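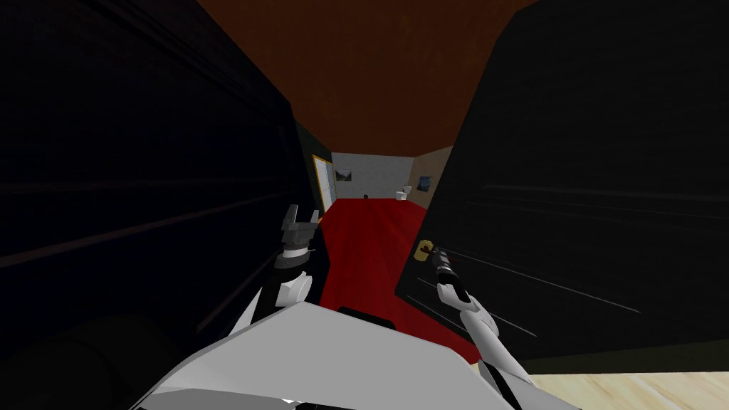
Section 4: Setting up and using the coin cabinet

Read this section before you put anything valuable in the Rullport cabinet. Read it again after you have put something valuable in, because that is when most people find the page about the key.

The steps assume that you have unpacked the cabinet, found the bag of screws taped to the inside of the packing card, and chosen a room. If you have not chosen a room, see Section 2. If you have chosen the bathroom, see Section 2 twice.

4.1 What you need to hand

The cabinet, with its trays still in their sleeves
The felt discs (in the flat packet marked Argate)
The two keys
A spirit level
A soft pencil
Clean cotton gloves, or clean dry hands
A table you can cover with a folded towel
The coins, but not yet

Leave the coins wherever they are living now until you reach 4.5. Every year somebody writes to us having fitted the runners over a tray full of Victorian florins, and every year we have to think of something kind to say.

4.2 Levelling the cabinet

1. Stand the cabinet where it is going to stay. A full cabinet is a good deal heavier than an empty one, and metal in quantity has no sense of humour about stairs.

2. Put the spirit level on top, first from side to side, then from front to back.

3. Turn the feet by hand until the bubble sits in the middle. Clockwise raises the cabinet, anticlockwise lowers it. If it seems to be the other way round, you are probably looking at the foot from underneath.

4. Open the doors and let go of them. They should stay where you left them. If one drifts shut, lower the front foot on the opposite side by half a turn and try again.

5. Wait a day and check the level once more. Carpets settle.

Caution: Do not pack the feet with folded beer mats, business cards or coins. We mention coins only because Wendy Fothergill, who wrote the first edition of this guide, once levelled her own cabinet on a pre-decimal penny and then spent a winter looking for it.

4.3 Fitting the runners and trays

The Rullport takes 12 trays. They look the same and very nearly are. The shallow trays go at the top and the deep ones at the bottom, and the depth is stamped on the back edge, where you will not see it once the tray is in.

1. Lay the trays face up on the towel and pencil the position of each on its underside. Ink bleeds. Use the pencil.

2. Start at the bottom. Slide the first pair of runners into the lowest slots until they click.

3. Offer the tray up to the runners with both hands and push it slowly to the back. There is a slight resistance at the halfway point. Keep going.

4. Pull it out again as far as the stop. It should come three quarters of the way and then refuse.

5. Work upwards until the cabinet is full of trays.

Note: To take a tray out altogether, lift the front edge a finger's width at the stop and draw it towards you. Do this with one hand underneath. A tray that leaves its runners unsupported will distribute a collection across a floor with great fairness, and small silver goes furthest.

4.4 Felts and tickets

Each recess takes one felt disc, and each disc is supposed to have one paper ticket under it. The ticket is the only part of your collection that knows what the rest of it is. Please don't skip it.

1. Cut the tickets to fit, or use the ready-cut ones from the Kassab stationery pack if you bought it.

2. Write on each ticket, in pencil: the ruler or issuing country, the denomination, the date, where you got it and what you paid. Some owners prefer to put the price in code. This is usually for the benefit of a husband or wife, and usually fails.

3. Put the ticket in the recess, writing side up.

4. Put the felt on top, soft side up.

Use only the felts supplied, or others sold for coins. Craft felt from the haberdashery comes in much nicer colours, but the dyes and glues in some of it will tarnish silver. The damage is slow, and then one day you notice it.

PVC is worse. If your coins have been living in soft, bendy plastic wallets with a smell of new shower curtain, move them out of the wallets and throw the wallets away. A green, sticky film on a coin is a sign that you should have done it sooner. Do not rub the film off. Take the coin to a conservator or to a dealer you trust, in that order.

4.5 Putting the coins in

You may now fetch the coins.

1. Wash and dry your hands, or put on the gloves. Gloves protect the coin from your skin, but they also make it easier to drop. Choose whichever failing you think you can manage.

2. Work over the towel, sitting down.

3. Hold each coin by its edge, between finger and thumb. The faces are for looking at.

4. Lower the coin into its recess. If it has to be pressed, it is in the wrong tray. If it rattles when the tray moves, it is also in the wrong tray.

5. Close each tray before you open the next. The cabinet will tolerate two open at once. With more than two it begins to lean towards you in an interested way.

Caution: Do not clean your coins first. Do not clean them afterwards. Do not use silver dip, baking soda, toothpaste, brown sauce, a pencil rubber or the advice of a relative. A dull coin with its old surface is worth more to almost any collector than a bright one without it, and no process known to us puts the surface back.

Proof coins and anything sold in a sealed capsule should stay in the capsule. The deep trays are made for these. If you would like to know what the coin feels like, it feels like a coin.

4.6 Moisture

Silver and copper dislike damp. Your house has more of it than you think, particularly in February.

1. Put one sachet of drying gel in the slot behind the bottom tray.

2. Check the sachet on the first Thursday of the month, or on any other day you will remember. We chose Thursday because it is bin day at our end.

3. When the beads have changed colour, dry the sachet according to the instructions printed on it, let it cool fully, and put it back.

4. Keep the cabinet away from radiators, outside walls and the kettle.

Don't put the sachet in a tray with coins. Don't put in several sachets for good measure either. The case is made of wood, and very dry wood shrinks, after which the trays will slide in and out with a freedom you won't enjoy.

4.7 The lock

The lock is there to keep out children, visitors and the mildly curious. It will not detain a burglar with a screwdriver. If the collection is worth more than you would care to lose, ask your insurer what sort of safe they expect, and do it before you need to know.

1. Close both doors, left first. The right door overlaps the left and will not shut if you do them the other way about, however firmly you put it.

2. Turn the key a full turn clockwise, then take it out.

3. Try the doors.

4. Put the second key somewhere that is not inside the cabinet.

Step 4 has its own number for a reason. Our repair bench sees more cabinets with both keys locked in them than cabinets with anything else wrong.

If you have bought the Rullov combination lock in place of the keyed one, it leaves the works set to 2114. Change it on the first day. Press the small button inside the left door with the tip of a pencil, set the new number, let go of the button, and test it with the doors open. Your year of birth is a poor choice. So is the date on your favourite coin, if you are the sort of person who talks about your favourite coin.

4.8 The list

Keep a written list of what is in each tray, and keep it somewhere other than the cabinet. Number the recesses from the left, starting with the back row, and give each coin its tray and recess number: tray 9, recess 2, and so on. A photograph of both faces is worth having for the better pieces. So is the receipt, if you can bear to look at it.

Bring the list up to date when you buy something and when you sell something. It also helps to note down swaps, which otherwise become matters of opinion.

4.9 If something is not right

Tray sticks halfway: The runner has not clicked in. Take the tray out, push the runner home and try again. Do not use oil, candle wax or soap anywhere inside the cabinet.

Tray slides out by itself: The cabinet leans forwards. Go back to 4.2.

Doors will not meet: Check that all the trays are fully home, then check that you closed the left door first. If both are in order, loosen the upper hinge screw by a quarter turn, lift the door slightly and tighten again.

A smell of vinegar or new paint: Something in the cabinet is giving off fumes. It is most often a bit of packing foam left behind a tray. Remove the coins to a dry drawer, find the culprit and air the cabinet with the doors open until the smell has gone.

Coin will not come out of its recess: Press down gently on one side of the felt and the other side of the coin will rise. Do not turn the tray upside down unless you have first covered it with a second tray, padded with a cloth, and are holding the two firmly together.

Both keys are inside the cabinet: Do not lever the doors. Find the serial number on the back panel, low down on the left, and send it to us with proof of purchase. We will post you a key. Put it somewhere else.

Continue to Section 5 for fitting extra trays and for moving house.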